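The desk with the hole in it

Filed under: things I was talked into

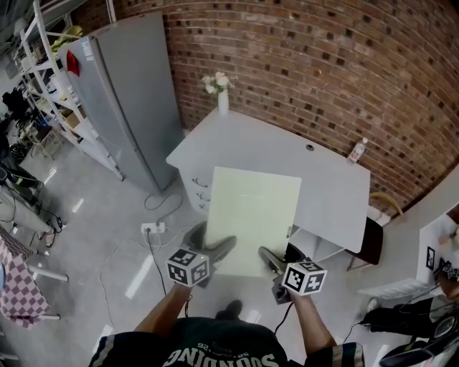
I have been reading about "focus furniture" for most of September, and I'm no closer to believing in it. The pitch is always the same. You're distracted because your desk is wrong, and if you bought the right desk you would finally write the report, learn the language, do your taxes in April like an adult. I have owned four desks and been distracted at all of them. A plain white desk against a brick wall, one column of drawers with little silver handles and a round hole in the top for cables, is as much desk as anyone I know has ever needed, and it's close to the one I grew up doing homework on. The hole is the only part of it I'd call technology. Cords go down it. I have yet to see a productivity writer give it a single paragraph.

What set me off was the Pesden catalog, which came in the mail though I never asked for it. Pesden sells a desk called the Graleck for $700. For that you get a top that tilts, a groove for your phone (so you can look at it, I guess, while not looking at it), and a card explaining that the color was picked to "lower visual noise." Lower it compared to what? My current desk is brown. I have never once heard it.

The card also mentions a study. I went looking for it, and found a page on Pesden's own site saying that people who used a Graleck felt more focused after 24 days. They asked people who had just spent $700 on a desk whether the desk was good. I would have said yes too. I once said yes about a juicer.

I don't want to be unfair. A bad desk can hurt you. I worked for two years at one that was too low, and my neck still complains when it rains. Height matters, light matters, and a drawer that opens without a fight is a fine thing. If the Pesden people said "this one is the right height and the drawers slide," I'd have no quarrel with them. They'd also have a hard time asking $700.

The part that bothers me is how the claims keep growing. A desk used to hold things up. Then it was supposed to be good for your back, fair enough. Then it was good for your mood. Now there's a Memel lamp to go with the Graleck, and the lamp is supposed to "close the workday" by turning amber at 5 p.m. My workday closes when I've answered everyone or when I'm hungry. An amber lamp would just make me think a bulb was going.

A reader wrote in after my post on planners and told me I should try the Aryee method before making fun of any of this. So I did. The Aryee method says you clear the desk every night, all the way, and put back only 3 things in the morning. I lasted eight days. Mine were the laptop, a mug and a notebook, and by ten o'clock there was always a fourth thing, usually the mail, and then I'd feel like I had failed at something before lunch. I did find a library card I'd given up on. I'll give the method that much, though I suspect any cleaning would have turned it up.

The same reader said the benefits only show after 1000 hours. I notice that with a lot of these systems the good part is always a little past the point where a normal person quits. You can't really argue with that, and I think that's why they say it.

So I'm keeping the brown desk. One drawer sticks, and I've been rubbing a candle stub along the runner, an old trick that helps for a week or two. If somebody has a better fix for a sticky runner, the comments are open. Please don't send me a desk.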